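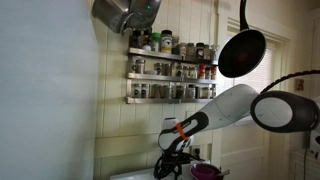 Three-tier spice rack on the kitchen wall

How long do ground spices keep once the jar is open?

Posted by Kristine Quiambao in Kitchen & Pantry
Viewed 297 times

I moved in with my aunt in November and took over most of the cooking. She buys spices in bulk and refills old jars, so the date on the label means nothing. Some of the paprika has gone brown and the ground coriander smells like dust. The cumin still seems fine to me. Is there a rule for how long ground spices last, and is it unsafe to use old ones or just a waste of time? I would also like to know if whole spices are worth the trouble. I don't own a grinder and there isn't much counter space for one.

Tanko Effiong
Old dried spices that have stayed dry are rarely a safety problem. They lose flavor. Throw out anything that has clumped from damp, has mold, or has bugs in it. Paprika and chili powder are where you find bugs most often, so check those first.

For ground spices I go by a year, maybe two for cumin and cinnamon. Whole ones last three or four years if the lid is tight. Rub a pinch between your fingers and smell it. If you get nothing, it won't do anything for your food either. Dried basil and parsley go faster than anything else I keep.

You don't need an electric grinder. A small mortar handles cumin and coriander seed in a minute or two. Toast the seed in a dry pan first and let it cool. Cinnamon sticks and turmeric are too hard for this, so buy those ground.

When you refill a jar, empty it and wash it first, and let it dry overnight. Put a strip of masking tape on the bottom with the month you filled it.

Bienvenido Estrella
i just use more of it when its old. never had a problem

Kazuhiro Sakai
Agree with Tanko on most of this. One thing to add: don't shake the jar over a steaming pot. Steam gets in and that is how you end up with a solid lump of garlic powder. Shake it into your hand or a spoon.

Marked helpful by 4 members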